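Broleck Two-Arm Garment Kit - Set-up Guide
Section 5: Rack and first run

1. Bolt both base plates to the front rail. Snug only, tighten after homing.
2. Cap both ends of the rack bar. Hang your test garments.
3. Power on. Wait 60 seconds. Green light on each board = ok to go on.

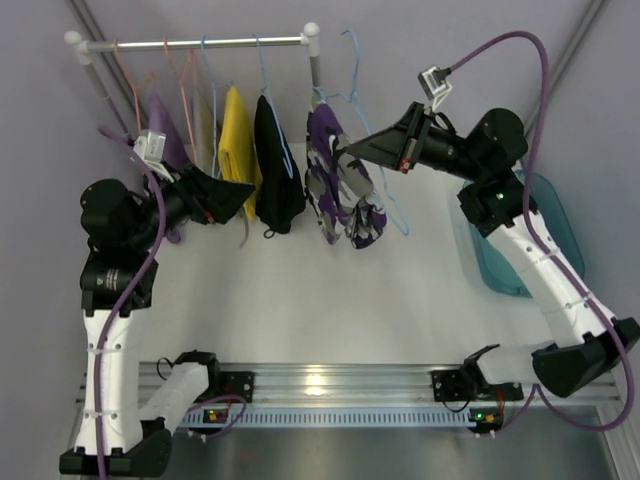 Page last changed: March 13, 2018 (G. Lloyd)

4. Jog each arm to the rack, slow speed. Check the purple cables have slack at full reach. Too tight, re-clip.

CAUTION: hands out of teh enclosure when arms are live.

5. Put the bin inside reach of the right arm. Run UNLOAD, one garment at a time.
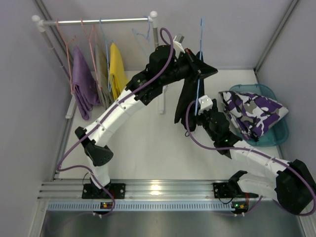 Grip force ships at 2. Fine for thin wire, go up one step if hangers twist. Left arm takes the hanger by the hook, right arm comes in low under the garment, same as with the black one here. If the right arm comes in high redo step 4.

Note: recheck the bolts every 2,000 cycles. Log sheet is in the Tereck folder, intials needed.

Related items
Section 4: Unpacking
Section 6: Gripper finger swap
Ciralel cable clips, spares list
Error codes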